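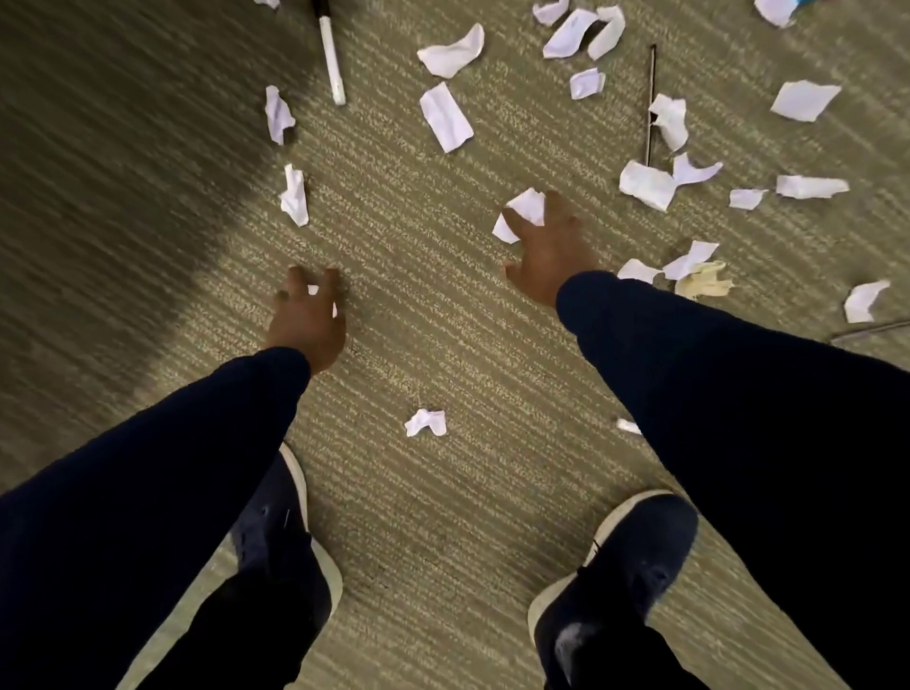 Picking up a scrap of paper from a carpeted floor.

Plelo: Local Political Event Reports

Data card for the Plelo corpus, maintained by the Mosteteck text group.

Summary

Plelo is a collection of short news reports on local political events: rallies, marches, sit-ins, party meetings, candidate visits and council walkouts. Each report has been coded by hand for event type, actors, place, outcome and whether any injury or arrest was reported. The corpus is meant for work on event extraction and on how the same event is told by different outlets. It is not a record of the events themselves.

Contents

The release holds 252 event clusters. A cluster is a set of reports that coders judged to be about the same event. Every cluster has at least 2 reports from separate outlets. Single-source events were dropped at the selection stage and are not included in any file.

Taken together, the clusters contain some 2,000 reports. The exact count depends on whether near-duplicate wire copy is kept, and the loader has a flag for this (keep_wire, default false).

Files

clusters.tsv -- one row per event cluster
reports.tsv -- one row per report, joined to clusters on cluster_id
codes.tsv -- coder decisions before merging
places.tsv -- place names and their parent districts
CHANGES -- notes on each release

All files are UTF-8, tab-separated, with a header row. Line breaks inside report text are stored as \n. Quotation marks are not escaped, so turn off quote handling in your reader.

Fields in clusters.tsv

cluster_id: string, stable across releases
event_type: one of rally, march, sit_in, meeting, visit, walkout, clash, other
actors: list of actor codes, separated by a semicolon
place_id: key into places.tsv
month: month in which the event took place, if stated
injury: yes, no, unclear
arrest: yes, no, unclear
notes: free text, often empty

The value "clash" is used only when at least one report describes physical contact between opposing groups. Shouting, black flags, blocked roads and thrown paper are coded under the parent event, with a note.

A visit that turns into a clash gets one cluster, typed by what the larger number of reports lead with. Ties go to "clash". This rule was changed in April; clusters coded under the old rule were recoded and are listed in CHANGES.

Sources

Reports come from the Madigan regional news archive and from the public pages of smaller outlets indexed by Fandia. Madigan supplies full text. Fandia supplies the headline and opening paragraphs only, so report length is not comparable between the two. Check the source column before computing anything based on word counts.

Opinion columns, letters and party press releases were removed. Some press releases are reprinted by outlets as news, and these remain where the coders could not tell them apart.

Coding

Each cluster was read by 2 coders working separately. Where they disagreed, the pair met and settled on one value, and the original values were kept in codes.tsv. Agreement was high for event_type and place_id, lower for actors, and poor for injury when reports gave conflicting accounts. Users who care about injury should read the original decisions before relying on the merged field.

Coders did not look up outside material. If every report in a cluster is wrong about a fact, the cluster is wrong too.

Known problems

Party names change over time and some actor codes cover a party both before and after a split. See the actor list at the end of CHANGES.

Crowd sizes were left out. Reports gave them in too many forms (seats filled, buses hired, "a large number") and attempts to put them on one scale failed.

Place names with several spellings have been merged, but a few villages that share a name within the same district are still mixed up. These rows carry the note "place?".

Events in district capitals are over-represented. Small outlets cover village meetings in a line or two, often with no second source, and such events fall out under the selection rule.

Use

The corpus should not be used to rank parties by how violent they are, or to make claims about named private persons. Names of people who held no office and were not candidates have been replaced by role words in square brackets, such as [worker] or [bystander].

Report text may be used for research only. The codes and the place table may be shared freely with credit to Mosteteck.

Corrections

Send corrections with the cluster_id, the field and the text that supports the change. Fixes go into the next release -- files already published are not edited in place.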